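When Regula Danzer talks about disability rights, she begins with a staircase. It had 20 steps, it led to the only entrance of the employment office in Wormont, and she could not climb it.

"I was told to telephone, and somebody would come down to me," she says. "So I had my first job interview on the sidewalk, in April, in the rain. The man was very polite. He held the umbrella over my papers."

Today Danzer is a lawyer and leads the legal team at Kindenia, an association that represents disabled people in disputes with employers and public offices. She started there as a trainee, at a desk beside Mathias Berchtold, who had already spent many years in labor law and who became her teacher.

"Mathias corrected my letters with a green pen," she remembers. "He crossed out every word that was angry. I was offended at first. Then I saw that the angry words were always the ones the other side answered, and the facts they left alone."

Her best known case concerned the town of Lulten, which had moved its voting place to a building without a ramp. Danzer and Berchtold collected 2,691 signatures, but she says the signatures did not decide the matter. The judge wanted to hear from two voters who had gone home without voting, and both agreed to speak. 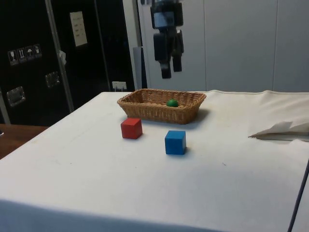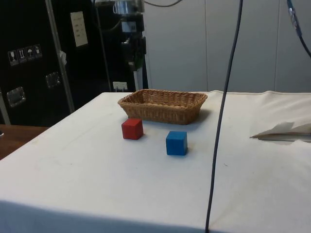
3 min read

After the decision Lulten had to open an accessible voting place. Danzer did not celebrate for long. "One of the two women asked me if the next town would also need a judge," she says. "I had no good answer for her."

Since then she has spent more of her time on advice before a conflict begins. She visits companies, reads their job advertisements and asks to see how a new employee would enter the building, find the restroom and leave in case of fire. At Shukla, a firm where she has advised the management for two years, she asked that applicants should receive the interview questions in writing. The managers were afraid this would make the interviews too easy. "They tried it, and they kept it," she says.

Does she still become angry? She laughs and takes some time before she answers.

"Yes, of course. I write the angry letter first, in the evening, and I save it. In the morning I take out the green pen - Mathias gave me his when he retired - and I write the other one."

She still has her papers from the interview in Wormont. The office has an elevator now, and she went back last year to use it.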